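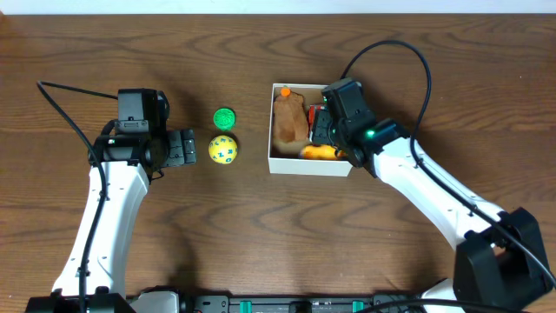
¡Ya puedo contarlo! He terminado mi primer mapa topográfico dibujado a mano, el del valle de Birnness, y estoy tan contenta que llevo toda la mañana desenrollándolo y volviéndolo a enrollar. Empecé en enero con la idea de hacer un croquis rápido, cuatro curvas de nivel y el río, y al final me ha salido una hoja entera con sus collados, sus fuentes y hasta el camino viejo de Drorano, que en los mapas modernos ni aparece.

Lo que más me ha enganchado son las curvas de nivel. Siempre las había mirado como un adorno marrón, y resulta que cuando las dibujas tú misma empiezas a leerlas con el cuerpo: aquí se juntan y te duelen las pantorrillas, aquí se abren y puedes ir charlando. La cota más baja de mi hoja es 216, junto al puente, y la más alta 618, en la peña donde siempre hace viento. Entre una y otra hay un mundo (y muchísimas horas de goma de borrar).

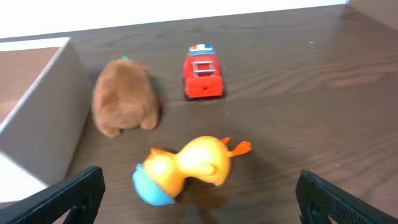 Cuaderno de mapas

Me preguntáis por el material y la verdad es que uso poca cosa. Papel vegetal de gramaje alto, portaminas del 0,3 para el borrador y dos plumillas: una para las curvas maestras, que van más gruesas, y otra para las intermedias. La tinta es una sepia de Berkent que tarda lo suyo en secar, así que trabajo siempre de arriba abajo y de izquierda a derecha, con un folio debajo de la mano. Aun así tengo un manchurrón precioso en la ladera norte. Le he puesto vegetación encima y ahora es un hayedo, ¡qué le vamos a hacer!

Para los nombres probé tres letras distintas. La cursiva para los ríos es casi obligatoria, me encanta cómo se deja llevar por el cauce, y para los pueblos me quedé con una redonda muy sencilla que copié de un atlas escolar comprado en la librería Đinh. Son 7 pueblos en total y tardé más en rotularlos que en dibujar todo el relieve.

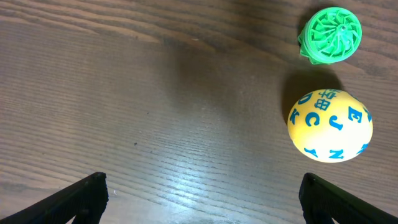 Dibujar bien una vaguada cuesta, y creo que es porque al principio todas las curvas nos salen demasiado parecidas, como calcadas una de otra. Las de verdad tienen familia pero también carácter: se acompañan un buen trecho, una se estrecha, la siguiente se dobla con más calma. Fijaos en la veta de la madera en la parte de arriba de la mesa, con esas bandas oscuras que ondulan casi igual que las laderas de un mapa. Un ejercicio estupendo es poner un papel fino sobre unas vetas así y seguirlas con el lápiz sin levantar la mano. Se te suelta la muñeca enseguida.

Lo próximo será el sombreado, que me da un respeto enorme. Quiero probar con la luz desde el noroeste, a la manera clásica, y con grafito muy blando antes de atreverme con la aguada. Si alguien tiene un buen truco para que los valles no queden como zanjas, que me lo deje en los comentarios, por favor.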